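Trunk show season, and what I wore to mine

Dec 6, 2022

So I finally made it to the Primcombe winter trunk show on Saturday, after missing the April one because of a cold that would not quit. I went with my cousin Rodel Lumbao, who says he doesn't care about clothes and then spends 50 minutes trying on jackets (he bought one, a short olive thing with a corduroy collar, and he looks great in it).

There were 16 labels this time, squeezed into the upstairs hall. The one I really wanted to see was Erlinda Agbayani's table. She's been working with piña blends for years, but this new set is all day dresses — big sleeves, deep pockets, hems that hit right at the calf. I tried the rust one and the cream one and went back to the rust one twice. It was out of my budget, so I came home with a scarf for $49 and I've worn it every day since!

Eynon had knitwear, mostly chunky, mostly gray. Nice, but I own that sweater already. Trernon surprised me with wide-leg pants in a soft wool that didn't itch at all, and the woman at the rack pinned the hem for me right there.
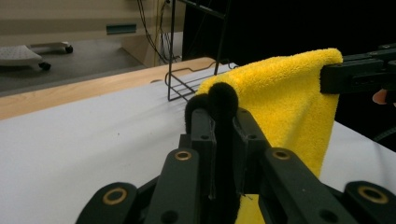

Yellow microfiber towel, held tight.

Shoes were the weak spot. Lurnum brought only 19 pairs and my size was gone by noon, so if you wear an 8, go early. I did like their low block heel in burgundy, and they're taking orders through the end of the month, so I may cave.

As for my own outfit: black turtleneck, my mom's old plaid skirt, tights, flat boots. I almost wore heels and I'm so glad I didn't, because the stairs up to that hall are steep and the line went all the way down them. Two people asked about the skirt. It's older than I am and the zipper sticks, but the wool is still beautiful.

Erlinda told me she'll have the rust dress in a shorter length next spring. I've started putting money in a jar.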